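Plillent Water Softeners: Frequently Asked Questions

Sizing and water testing

How do I know whether my water is hard?
Use a test strip or a drop kit on cold water drawn from a tap ahead of any existing treatment. City customers can also read the value in the utility's yearly water report. Hardness is given in grains per gallon or in milligrams per liter; divide milligrams per liter by 17.1 to get grains. Anything above 7 grains is normally worth treating. Well owners should test for iron and manganese at the same time.

How is a softener sized?
Multiply the number of people in the house by 60 gallons per day, then multiply by the hardness in grains. A household of four at 15 grains needs 3,600 grains removed per day. Pick a unit that can run at least 6 days between regenerations at that load. Add 4 grains to the hardness figure for each part per million of dissolved iron.

Can I buy a larger unit than I need?
Within limits. An oversized resin bed sees low flow, and water can channel through part of the bed and leave the rest unused. If the calculated interval between regenerations is longer than 14 days, go down one size.

What is the difference between the Jitosar and Sekelberg valves?
The Jitosar valve is metered and starts regeneration on measured gallons. The Sekelberg valve is metered as well, but adds a calendar override and a variable brine setting. Both fit the same tank thread. The Sekelberg is the better choice for vacation homes, where the calendar override keeps the bed from sitting too long.

Salt and brine

Which salt should I use?
Evaporated pellets. Solar crystals are acceptable. Rock salt is not recommended — the insoluble matter collects at the bottom of the brine tank and will eventually reach the injector screen. Block salt can be used only with the raised grid plate installed.

How full should the brine tank be?
Keep the salt level at least 6 inches above the water and no higher than 4 inches from the rim. Overfilling promotes bridging in humid basements.

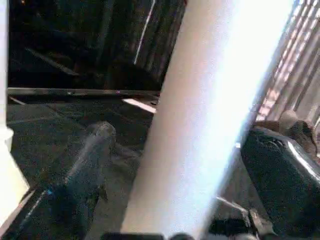 What is a salt bridge?
A hard crust that spans the tank and leaves a gap between the salt and the water. The salt level looks normal but does not drop from month to month, and the water turns hard. Push a broom handle straight down through the crust in several spots. Do not strike the tank wall. Scoop out the large pieces, wait two hours, and run a manual regeneration.

Can I use potassium chloride?
Yes, on both valves. Raise the salt dose setting by 10 percent. Potassium chloride cakes more readily than sodium chloride, so add no more than one bag at a time.

Regeneration

When does the unit regenerate?
The factory setting is 2:00 a.m. on the night after the reserve is reached. Untreated water is supplied to the house during the cycle. Change the start time if anyone showers or runs laundry at that hour.

The display shows 2,066. Is this an error code?
No. On the Jitosar valve, a four-digit number without a letter in front of it is gallons remaining. Error codes start with E.

The power was out overnight. Do I need to reset anything?
Settings are held in memory. The clock is backed up for 8 hours; after that the time flashes and has to be set again. If power failed during a cycle, start a new manual regeneration.

What about units with the older Pálfi timer head?
The Pálfi head has no battery backup and loses time during any outage. Turn the outer dial until the arrow meets the correct hour. Parts are still stocked, except for the drive motor — this was dropped in June and is replaced by a conversion kit.

Maintenance

How often should I clean the injector screen?
Once a year, or every six months on well water. Put the valve in bypass, relieve pressure, remove the two cap screws, and rinse the screen under warm water. Check the O-ring and coat it with silicone grease. Petroleum jelly will swell the rubber.

How long does the resin last?
Ten to 15 years on well-filtered water with low chlorine. Chlorine above 1 part per million shortens this. Amber or brown beads at a faucet mean a cracked lower distributor; bypass the unit at once and flush the lines.

Is 800 gallons between regenerations normal?
For a small tank at 30 grains or more, yes. If your hardness is lower than that, check the value entered under H in the setup menu.

Does the bypass valve affect outdoor faucets?
Only if they are plumbed after the softener. Most installers branch outdoor lines off ahead of it.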